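The Mumine Reading Cookbook Stand, Four Months In

I cook from novels. If a character eats seed cake or mutton pie, I want to make it, and that means a paperback open on one side of the counter and a recipe book on the other. Sultcombe makes the Mumine stand for people like me, with two ledges side by side.

The wider ledge took my heaviest baking book, all 982 pages of it, and stayed upright. The narrow one is less sure of itself. A thin paperback is fine, but my Russian doorstop, at 1,453 pages, slid forward every time I turned past the halfway point. The page clips are stiff at first and loosen up after a few weeks.

Cleaning is easy. Flour brushes off, and jam comes away with a damp cloth — the hinge is the one place where sugar collects. I use a toothpick there.

It folds flat and fits in the drawer with the baking trays. I wish the ledges locked at a steeper angle, as I'm tall and end up stooping over the small print in the footnotes.

I'd buy it again for the wide ledge alone. If you only cook from one book at a time, the single Clondov stand will do the job and takes up less room.

Seren Mostyn
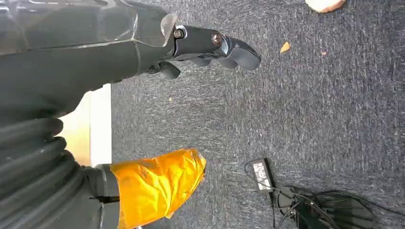
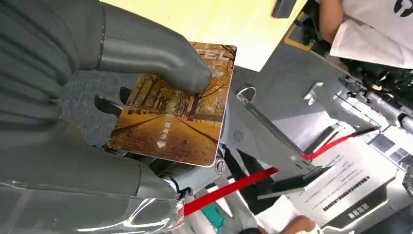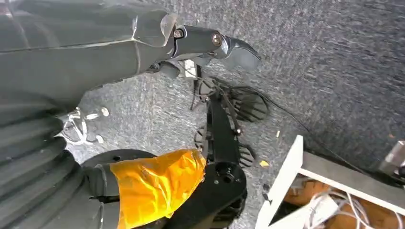
A gripper in all three; the autumn avenue card is in the second.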